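ok people keep asking me if robots can do chores yet so. thread. long one, I'm on break and typing with one thumb

Short answer, some. Slowly. With a lot of setup you don't see in the videos

I've been going back and forth on this since April, mostly because my sister in law wants to buy a thing that folds towels and she wants me to tell her it's fine. It is not fine. It folded a towel. Then it folded the same towel again

Towels are the easy end btw. One flat thing, one shape, soft, you can't break it. Ask it to pair socks and watch what happens. Ask it to find the other sock under the bed, forget it

Dishes: loading a rack with the same plate over and over, yes, seen it, pretty good. Loading MY dishwasher with a colander and a kid cup and a pan somebody left rice in. No

Vacuums don't count, everyone brings up the vacuum. The vacuum won because the floor is flat and it's allowed to bump into stuff. Name another chore where you're allowed to bump into stuff all day

Shop floor is where I know things so let me do that part

Moving boxes - done, solved, boring. Screws going into the same hole on the same part all shift - solved before I was hired. Putting stuff together when the parts show up in a tray facing the right way, mostly solved, costs money

Taking stuff APART is the one I care about. Specifically old desktops. I did that at Tosbridge for 2 years, by hand, bench and a driver and a bin for each kind of scrap

My best day there was 56 towers. That was a good batch too, all one model, tool-free cases, latches that still latched. A mixed pallet and you'd be lucky to get half that

So when somebody says a robot is going to do teardown I'm listening but I have questions

Question one is always cables. A motherboard stays where you left it. A cable doesn't. You push one out of the way and it springs back, or it drags another one along, and now the thing you were going to grab is behind it. A person does that with the back of their hand without even looking

Question two is latches. Every maker hid them somewhere different. Press and slide, lift and slide, squeeze both sides. Your thumb knows in half a second how hard is too hard. I've broken plenty of them and I have thumbs

Question three, which end do you hold. You pull a drive, the whole case wants to come with it. I used to lean my forearm on it. Two arms helps here, a lot, one holds and one pulls. If they can agree on when

the Plekel demo everybody shared had one clean case, one drive, no wires. Come on. That's a drawer

Here's what the inside of a real one is like to reach into, for the folks who've never opened a tower. Blue latches, orange and red data cables looping right through where the fingers need to go
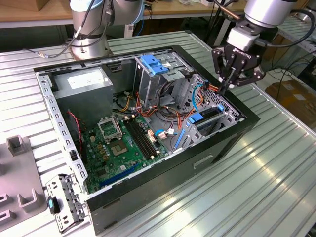
Reply from Femunetti: "you're judging it by your hands though. I don't need it to beat you, I need it to run all night on the pallets we can't staff. If it clears 88 percent of the drives and leaves the rest for the morning crew I'd take that tomorrow"

ok fair. That's a fair point and it's kind of the whole argument. Nights are hard to staff, I've been the guy called in for nights

but then tell me who fixes it at 3 am when it's got a SATA cable pinched in its fingers and is waiting for help. And is that leftover pile sitting there clean or half torn open? Half open is worse than untouched, I'd rahter start from a closed case

Also price. If somebody shows me one clearing 300 towers a week, mixed, with no one standing next to it, I'll shut up and repost the video myself

For the house stuff my answer to sister in law is wait. Fold your own towels a couple more years

For teardown I'd say closer than I thought last spring. Memory sticks, cards, big flat things with a handle on them, sure. Drives with the cables already off, probaly soon. Cables, ask me later

breaks over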